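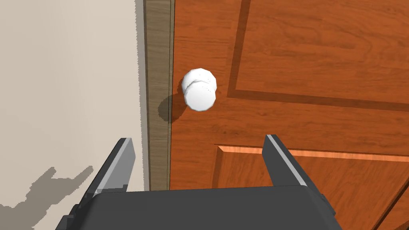 Ticket 803 – Intermittent no-start and stalling at idle, custom motorcycle (Rostach frame, Padurier ignition kit)

Status: Closed
Category: Electrical / ignition
Opened: 13th April

Reported problem

The bike is my own build, a hardtail in a Rostach frame with a single-carburettor twin engine and the Padurier electronic ignition kit. I have ridden it for one season without trouble. Now it will stall at idle when the engine is fully warm, and after the stall it does not want to start again. The starter motor turns normally. If I leave the bike for a good while, it starts on the first push of the button, as if nothing happened.

It did this to me first in the queue for the display hall at the El Khatib custom show, with many people behind me, so you can imagine. I had to push it in. The judging was not affected, but I would like to ride home from the next one.

What I have tried before opening this ticket:

– New spark plugs, correct gap
– Cleaned the carburettor, checked the float height
– Opened the fuel cap after a stall, to see if the tank vent was blocked (no change)
– Charged the battery overnight and had it load tested, result good

I attach no log file, the kit does not have such a function in my version.

Reply from support

Thank you for the clear report. Please tell us three things. Is there a spark at the plugs directly after the stall, while the engine is still hot? Where on the frame is the ignition module mounted? And what is the voltage at the red wire of the module with the key on?

Please use a spark tester and do not hold the plug lead in your hand. Keep the tester well away from the carburettor.

Update from customer

I did the test in the evening. I let the engine idle until it stalled, and at that moment I had the tester ready. No spark on either cylinder. So the fuel side is innocent, and I cleaned the carburettor for nothing, but at least it is clean.

The module is under the seat, on a small steel plate which I welded to the rear cross tube. I chose this place because I wanted nothing visible from the side. The rear exhaust pipe passes under it. There is a gap, but I admit it is not a big one: 44 mm when I measure from the pipe to the plate.

Voltage at the red wire is lower than I expected. Battery shows 12.6 and the red wire shows 11.1, key on, engine off.
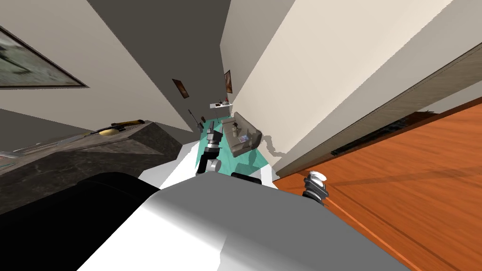

I have also looked at the ground cable. It goes to a bolt on the frame, and the frame is powder coated. I scraped the coating under the bolt when I built the bike, but I am not sure that I scraped enough. The colour was expensive and maybe I was too gentle with it.

Reply from support

There may be two faults here and they help each other. A drop of 1.5 volts between battery and module is too much. The kit will usually run like this when it is cool, but a hot module is less tolerant of low voltage. The mounting place is also closer to the exhaust than our instructions allow. The minimum is 60 mm, and we prefer a heat shield even then.

Please do these steps in this order, and test after each one, otherwise we will not know which one was the cure:

1. Run a temporary wire from the battery positive to the red wire of the module, with an inline fuse. Measure again, then disconnect it when you finish the test. Do not leave it connected with the engine off.
2. If the voltage is then correct, check the key switch and every connector between it and the module.
3. Run a separate ground wire from the module directly to the battery negative.
4. Move the module.

Update from customer

Step 1: with the temporary wire the red wire shows 12.5. The engine idled longer than before, but it stalled again when it was properly hot. Restart was faster.

Step 2: the key switch is a Bosel, a small round one, and I found that one crimp behind it was dark and loose. My own crimp, so I can blame only myself. New terminal, and the voltage is now 12.4 through the normal wiring. Temporary wire removed.

Step 3: new ground wire fitted. It was a small improvement on the meter and I did not notice any difference in the running.

Step 4: I cut off the little plate and made a bracket in front of the battery box, behind the seat post. It is now 551 mm from the nearest part of the exhaust along the frame tube. I had to make the wires longer, and I soldered and sleeved each joint. From the left side you can see one corner of the module. I will paint the cover black.

After this I let the bike idle with a fan in front of the engine, much longer than it ever survived before. No stall. Next morning I rode through town with many traffic lights, and then home by the hilly road. Still no stall, and the hot restart is immediate.

Reply from support

Good result. Please check the new crimp again after a few rides, as a hardtail gives a lot of vibration to the wiring. We will keep the ticket open for two weeks in case it returns.

Update from customer

Two weeks, no problem. The crimp is tight. One question remains for me – can the module live permanently under a closed cover, or does it need air?

Reply from support

A closed cover is fine in the new position, if it does not touch the module. Leave a drain hole at the bottom. Closing the ticket now, you can reopen it with the same number until the end of October.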